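Flindport Tool Library
Gallery: The Sarby Chair, Some Assembly Required

Home / Galleries / Put Together, Taken Apart

The Sarby is a white plastic chair that arrives as a box of white plastic. The seat is one molded piece. The legs are tubes, the fittings go on the tubes, and the instructions are a single sheet on which everything is drawn from the one angle you will never be looking from. The box promises 30 minutes. Our own times vary, and Roscoe Gallagher has asked that his be left off the page.

We bought a stack of them for the porch after the last set of folding chairs folded when they shouldn't have. Catrin Jarman picked the Sarby on the grounds that it comes apart again for the winter, and that it can be hosed down. Both have proved true. The coming apart has happened in November, in June and once during a potluck.

What follows is for anyone who has one at home in pieces, or who borrowed one of ours and would like to return it in a recognizable shape.

Laying out the parts

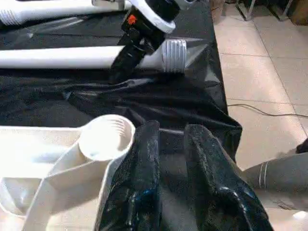

Most of the trouble with a Sarby is done in the first few minutes, while everybody is still cheerful. The fittings look alike until you put a pipe in one, and the pipes look alike until the chair rocks. Set out the long pieces flat before you touch the short ones, and turn each fitting so you can see into its mouth. The threading is a set of fine ridges on the inner wall, easy to miss in white plastic, and a crumb of grit in there will convince you the part is defective. Long white pipe on a wrinkled black sheet is at least easy to find again, which is more than can be said for white pipe on our cream linoleum.

Shoshana Kincaid sorts her parts by length. Brock Lapointe sorts his by how annoyed he is with them. They finish at the same time, and Shoshana would rather we didn't mention it.

The seat, ribs up

The seat goes together upside down, with the ribbed side toward the ceiling. The sheet does say this, in the sense that it has an arrow. Start with a front corner and bring the leg down onto it dead straight. If the first turn feels stiff, back it off and try again. Cross the thread and you will own a chair with a permanent opinion about the floor.

Turn by hand until it stops, then give it a little more. No wrench, please. The library owns nine wrenches and not one of them is needed for this.

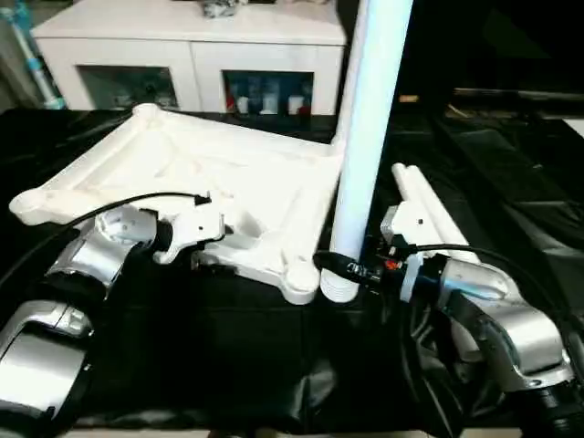 Page last changed: Nov 1, 2022 (C. Jarman)

With one leg up, the whole business becomes top-heavy in the direction of that leg, and it helps to have a hand on the opposite edge of the seat while you work. Do the far corner next. Going around in order seems more natural and is how Roscoe got his chair to walk off the bench -- slowly, and with several people watching.

The post should stand square to the seat when you are done with it. Crouch and look along it from two sides. If it leans, it's the thread, and you already know that, and you were hoping it would sort itself out when the other legs went on. They will each lean too, out of sympathy.

Tipping it over

Once all the legs are in, leave them a quarter turn short of tight. Then tip the chair on its side on the bench and go over the joints again from the new angle. Things you couldn't see from above are now in plain view, chiefly the joint you forgot. Hold the rim of the seat while you do it, in two places if you can manage, as the seat is light and slides on anything smooth. The legs make tempting handles and are best left alone until
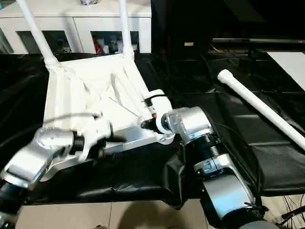 every joint has had its last quarter turn. After that you can carry it by whatever you like.

Stand it on the floor, press on each corner in turn, and listen. A click means a joint has just seated itself and you may be pleased. A creak means go back to the bench. If there is neither, have someone else sit down first. Mojtaba Rashti usually obliges, and has been through more of our chairs, in both senses, than anyone.

Odds and ends

Spare fittings are in the drawer marked Prinder, for reasons that predate all of us. The long tubes are interchangeable with one another. The short ones are too, whatever Brock tells you.

Please don't glue anything. We found out about the glue in the spring and that chair is now a fixed feature of the porch.

Borrowed Sarbys go back to the side door on Rosenthal Street, together or apart, but with all the parts in the same bag. If a piece is missing, put a note in with the rest. We will find out anyway, generally by sitting down.

Back to galleries | Borrowing rules | Opening hours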